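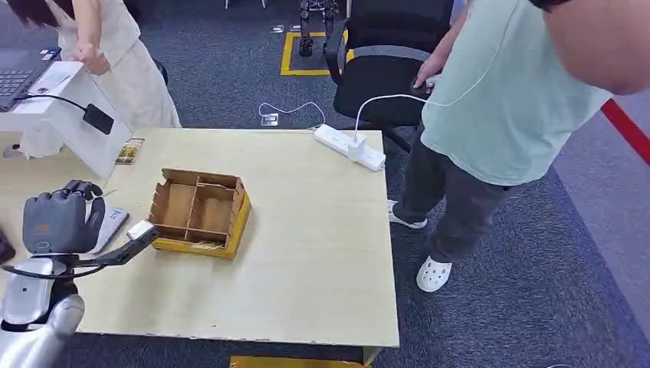
Back in the Liang league, and back to leaving the 7 pin

Home | Bowling | Archive | About | Links

Print this post | E-mail this post

The fall league at Liang Lanes started up again in October and I bowled a 438 for the first series. For readers who don't bowl, that's the total for three games, and it isn't good. My book average from last season was 164, so I was a long way under it. I said when I started this blog that I would put up the scores whether I liked them or not, so there it is.

The short version is that I couldn't pick up a corner pin. I left the 7 pin more times than I wanted to count, and I missed it in every way a person can miss it. A couple went in the gutter. Most of them passed by on the right with plenty of room. One looked good the whole way and then faded at the end and didn't touch anything. The strikes were there, not a lot of them but a normal amount. It was the open frames that ruined the series.

I did very little over the summer. I had planned to go in once a week and practice spares, and I went maybe twice in June and then stopped. The weather was nice and the practice rate went up. When I did go I threw at full racks, which is more fun, and I didn't work on the thing I needed to work on. So some of this was coming.

The team

We're the same four as last year with one change. Our old leadoff moved to Idach for work and didn't want the drive back, so Sreekumar Rajan is bowling first. He used to bowl in the early league, the one that starts at 6:30, and he has been on the sub list for a couple of seasons. He's left-handed. We have never had a lefty and it makes a difference on a house shot, because by the middle of the second game the right side of the lane has been played on by everyone and his side has hardly been touched. He threw nearly the same ball all evening and didn't have to move his feet. I moved mine five or six boards and still felt lost.

Salvador Macedo is still anchor. He's the only one of us who has a 300, and it was before I knew him, in a different house. He doesn't bring it up much. He does wear the ring. He had a slow first game and then found something and carried us through the second one, which we won by a small margin. We lost the first and the third and we lost total pins, so we took two points out of the seven and that's where we sit in the standings. It's the bottom half. It is one week.

How the points work, for whoever e-mailed me about it: two for each game and one for total wood, all with handicap. Some leagues give individual match points as well. Ours used to, and it was dropped a few years back when people complained that the sheets took too long. I liked the match points. If your team was getting beaten badly you still had something to bowl for in the tenth frame.

The lanes

Liang put new approaches down on the low end over the summer. They look good and they're slick. Two people on the team next to us stuck or slid too far in the first few frames and one of them went over the foul line and got the light. I changed the slide sole on my left shoe to one with a little more grip after the practice shots and I had no trouble after that. If you're bowling on the low end, bring a second sole if you own one, and a brush.

The oil was the same pattern as last year as far as I can tell. It's a regular house shot, heavy in the middle and dry outside, and it has always been forgiving early. By the third game I had to get well inside of where I started and I'm not comfortable there. I don't have the hand for it. I throw a fairly straight ball with a little bit of hook at the end, and when I move left and try to swing it out I pull it about half the time.

They also redid the scoring screens, which I don't have an opinion on, except that the new ones play a short cartoon after every split and you can't turn it off from the console. The ball returns are the old ones. Ours on lane eleven gave Sreekumar's ball back late all evening, and in the second game it didn't come back until somebody went and got the mechanic.
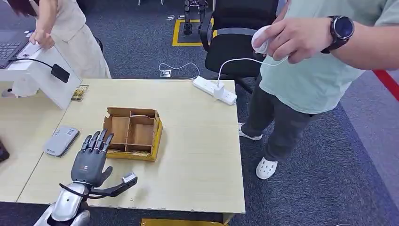 A robot hand and a cardboard tray with dividers.

Equipment

I bought a used ball from the Pramix shop in Cunbridge at the end of the summer. It's a medium oil ball with a solid cover, fifteen pounds, which is what I've always thrown. They plugged it and redrilled it to my old spec and I picked it up a few days before league. In practice it hooked earlier than I wanted. In league it hooked earlier than I wanted for the first game and then it hit like nothing at all by the third. I went back to my old ball for the last five frames and it was better, though I can't say how much of that was the ball and how much was that I had finally slowed down.

The thumb hole is a bit snug. I had them open it slightly and I probably need to go back. On the first few shots I was hanging up and lofting it, and after that I put in less tape and it came off cleaner. My thumb swells some during the evening, so what fits at the start doesn't fit at the end. Anyone who bowls three games in a row knows about this. I keep a roll of white tape and a roll of the textured kind in the bag and I still end up borrowing.

What I did buy the ball for was strikes, and what I need is a ball that doesn't hook at all. Salvador has told me this for two years. He throws a plain plastic ball at every single-pin spare and most of the doubles, straight across the lane, same speed each time, and he missed one single pin in three games. I have been trying to throw my strike ball at the 7 pin with a flat wrist and you can see from the score how that's going. For the right side I can live with it. The 10 pin has always been all right for me, I don't know why, it's supposed to be the harder one for a right-hander.

So I've ordered a plastic ball. It's plain dark blue. It should be drilled in time for week three.

What I'm going to practice

I asked Sreekumar how he practices spares and he gave me a drill, and I've done it twice now at the Cunbridge house, where it's quiet after lunch. You throw the first ball at the full rack but you aim to knock down only the 7 pin and nothing else. Then the second ball you aim for only the 10. The rest of the pins you ignore. Ten frames of that is a game. The score doesn't mean anything on the screen, so I keep my own on the back of a scorecard, one mark if I get the pin alone and half a mark if I get it with its neighbor.

The first time I did it I was terrible on the left and fine on the right, as expected. The second time I moved farther right on the approach than felt natural, nearly to the ball return, and I turned my shoulders so I was facing the pin before I started walking. That helped right away. I had been standing far enough over, or thought I was, and then drifting back toward the middle on the way to the line. Sreekumar stood behind me and watched my feet and said I was finishing a good three boards left of where I began. I had no idea.

I also want to cut down on speed. I throw too hard when I'm annoyed and I was annoyed for most of the third game. The screen shows miles per hour and I was going up the whole time. I don't have a drill for that.

Other results from the first week

High series was bowled on the far pair and I didn't get the number, but there was clapping from that end for a while. The team from the print shop won all seven points and they look strong again. They've kept the same lineup, which most teams haven't. There was one new team that had never bowled in a league before, and they were slow, as new teams are, but they were having a good time and they'll get a lot of handicap once the averages are set. I wouldn't want to face them in November.

We finished at 9:40, which is late for us. Part of that was the ball return and part was a long set of announcements at the start about the bylaws. The rule about bowling ahead has changed. You can still pre-bowl if you're going to be away, but it has to be on the same pair of ends you'd have been on, low or high, and you need to tell the desk before you start and not after. Two absences in a row without a pre-bowl and your blind score drops. I'll be away one week for my niece's wedding so I need to work that out.

Next week we have the team that beat us in the last position round. They're a good group, and their second man throws a backup ball that I can't stand to watch but which goes in the pocket every time. We're on the high end, so old approaches, and I'll put the old sole back on.

I'll post the scores when I have them.

Filed under: Bowling, Liang league

Print this post | E-mail this post

Contact | Copyright, all posts by the author | Back to top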